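4. Setting up your Plirine dehumidifier

4.1 Choosing a position

Stand the unit on a firm, level floor. Keep a gap of at least 400 mm between the rear grille and the nearest wall, and keep curtains away from the sides.

Note: If the unit has been laid on its side during delivery, stand it upright and wait 3 hours before plugging it in.

4.2 Fitting the water tank

1. Pull the tank straight out by its handle.
2. Remove the foam block and the tape from the float. The float must move up and down freely.
3. Push the tank back in until it clicks. The unit will not start if the tank is not fully home.

4.3 First use

1. Plug the unit directly into a wall socket. Do not use an extension lead.
2. Press and hold the power button until you hear a beep.
3. Choose a humidity level. For most homes 55% is a good starting point. In a laundry room you can go lower.
4. Close the doors and windows and leave the unit to run overnight. The tank may fill quickly for the first few days – after that it will need emptying less often.

Caution: Do not cover the top of the unit or dry clothes on it.

Smooth white casings mark easily, and a gloss finish shows every smear. Wipe with a soft, damp cloth only, and go lightly along any seam so that water is not pushed into the join.

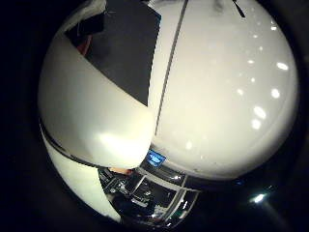

4.4 Using the drain hose

The hose lets the unit run without the tank being emptied. It must slope downwards all the way to the drain.

1. Switch off and unplug the unit.
2. Prise out the rubber plug at the back and keep it somewhere safe.
3. Push the hose on to the outlet as far as it will go.
4. Check the joint for drips after about 7 minutes of running.

Note: In an unheated room, take the hose off before a hard frost. Water left in it can freeze and block the outlet.

4.5 Cleaning the filter

Clean the filter every two weeks, or more often if you have pets. Slide it out, rinse it under a cool tap and let it dry fully before refitting. Replacement filters are sold in packs of two under the name Arura.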